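6.3 Recovering from a Stem Grip Fault

Flower arranging is one of the best tests you can give the Virport two-arm station. Dried stems are thin, light and brittle, and when the grip settings are right it's a joy to watch! When they're off, you'll see fault code 14 (grip lost) or code 72 (grip force over limit). Both are easy to clear.
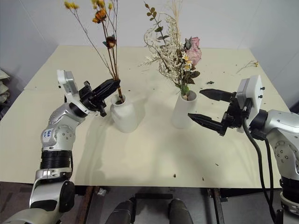
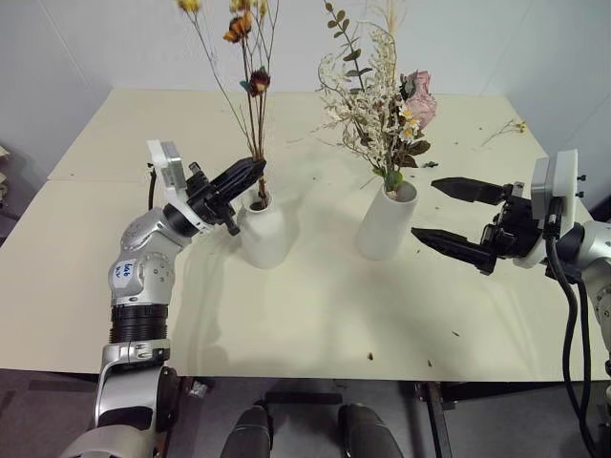
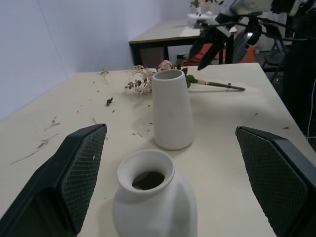
Dried-flower task with two white vases. First two views: left gripper at the stems, right gripper open. Last view: from the wrist camera.

CAUTION: Press the stop button before you reach between the arms. A paused arm can still move – the pause key on the tablet is no substitute.

1. Press the stop button and wait 10 seconds.

2. Look at the gripper that reported the fault. If it is still holding stems, support the vase with one hand and open the fingers from the Manual screen. Never pull stems out of a closed gripper.

3. Check the finger pads. Bits of straw and seed head love to lodge in the texture, and they are the usual cause of code 14. Clean with a dry, soft brush.

4. Clear twigs and leaf fragments from the tabletop. A vase standing on a twig can rock when it's touched.

5. For code 72, open Grip > Force and lower the setting to 4.

6. Put the vases and flowers back at their start positions, release the stop button and press Home.

7. Run the task once at slow speed, with your hand on the stop button.

NOTE: If code 72 comes back at the lower setting, the force sensor needs a new zero point. See 6.5. It's quick, and the difference on thin stems is wonderful.

NOTE: Chipped or cracked vases must be taken out of use – check the rim and neck first.

Thanks to Serena Sorrentino at Vastport for the brush tip in step 3.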